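A Change in the Commercial Office at Caron

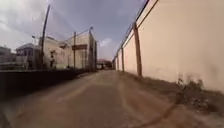

An unpaved lane beside a boundary wall, under cloud.

Print this post | E-mail this post

Readers of this blog will know that I seldom write about my own employment. I am making an exception because several former colleagues have written to ask what has happened to the regional advertising desk at Caron, and it seems courteous to answer them all in the same place.

Clémence Vidal has been appointed Commercial Director of Caron, with responsibility for advertising, subscriptions and events across the group's regional titles. She takes up the position in June. Until then the duties will continue to be shared between Jouko Ojala, who retains the print accounts, and me, for the digital ones.

Ms. Vidal joins the company from Balta, where she was head of partnerships. Before that she worked as a sub-editor and later as a features editor, and she moved to the commercial side when her newspaper closed its weekend magazine. I have met her on two occasions. On the second we spoke at some length about rate cards, a subject on which she holds firm opinions, and I came away reassured that the person setting our prices will have read the publications in which the advertising appears.

The background may be useful to those who left before the reorganization. Caron acquired Gadier, the weekly farm and property paper, and for a considerable time the two sales teams worked side by side without a common manager. Clients were occasionally telephoned by both offices in the same morning, and were quoted different prices for the same half page. Huguette Cordier, who ran the Gadier desk, proposed a single client list. It was adopted, after some delay, and it remains the most sensible thing done here in my time.

The combined list now holds 700 active accounts. Of these, 610 are local businesses: feed suppliers, funeral homes, tire shops, dental practices and the like. The remainder are agencies and government departments. I mention the division because it governs how the work is done. An agency books a campaign by e-mail and pays on its own schedule. A tire shop prefers to be visited, and its owner will raise the matter of last month's misprint before anything else is discussed.

Under the new arrangement, local accounts will be assigned by district and will no longer be assigned by title. Each representative will be able to sell space in any of the group's papers, as well as in the Boleo newsletter, which until now has been sold separately. I was doubtful about including Boleo. Its readers subscribed on the understanding that it would carry very little advertising, and I have asked that the present limit of 2 placements in each issue be kept. Ms. Vidal has agreed to this in writing, for which I am grateful.

Two further appointments should be recorded. Nkechi Adeleke becomes Subscriptions Manager, having held the post on an acting basis through the winter. She was responsible for rewriting the renewal letters, which had not been revised in many years and which still invited subscribers to reply by fax. Sławomir Brzozowska moves from the production department to the new position of advertising operations lead, and will look after bookings, proofs and invoicing. Anyone who has tried to correct an advertisement on the afternoon of a print deadline will understand why such a position was requested.

Ms. Cordier is retiring. She asked that there be no formal event and I shall respect that, although a card is being passed between the offices and those wishing to sign it may write to me at the usual address. She has offered to accompany the new district representatives on their first visits - an offer that was accepted at once.

As to my own position, it is unchanged in title. I shall report to Ms. Vidal and will give up the classified pages, which I have looked after for longer than I had intended. The views set out in this post are my own and have not been reviewed by the company. Questions concerning existing bookings should continue to go to the advertising office, where the telephone numbers remain as they were.

Last updated: 2024-04-23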